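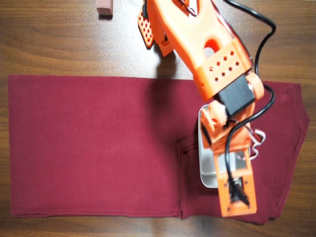 May 8, 2026

I rewrote our rules for recording folding runs last week, and a couple of people asked me to post them. They used to live in a text file called Finder notes, which only Rodrigo and I could find. Most of them came out of cleaning up the March set, 769 runs on the small arm, where too many had to be looked at twice.

Clothes are harder to be strict about than blocks or cups. A block is in the bin or it isn't. A pair of trousers can be folded, sort of folded, or folded with one leg sticking out, and three people will label it three ways. So the first rule is that the end state gets written down before the first run of the day, in one sentence, and whoever is driving the arm reads it aloud. Amparo thought this was silly for the first week. She now does it without being asked.

The second rule is about starting positions. Lay the garment flat, then fold or bunch it the way the task card says, and leave it. No smoothing after the recording has started. If a hand goes in, the run is marked as touched and goes in its own folder. We don't delete touched runs. Araceli uses them for checking the labels.

Cables get their own line. The servo cable needs enough slack for the wrist to go through its full range, and you check that by moving the arm through it with no cloth on the table. Thin wires near the wrist get looked at before every block of 25 runs. Soft fabric catches on things that hard objects slide past – belt loops are the worst, then pocket openings.

If something other than the garment is on the table, it goes on the card too. Same name every time. We had "tray," "dish" and "pan" for one object, and Itziar spent most of an afternoon merging them.

Stopping: the power switch stays within reach of the person driving. If the arm stalls against the table, cut power first and save the recording second. We had this the other way round in the old notes and it cost us 2 servos.

Failed runs are kept and labeled as failed, with a reason from the list. The list has 11 reasons. Please don't add a twelfth without asking, and please don't use "other" for a dropped corner, it has its own entry.

I still don't have a good rule for wrinkles. Maximiliano wants a scale from one to five. I think we'd argue about every three. For now we write "wrinkled" or leave it blank, and I'll look at it again when the Drina set is finished.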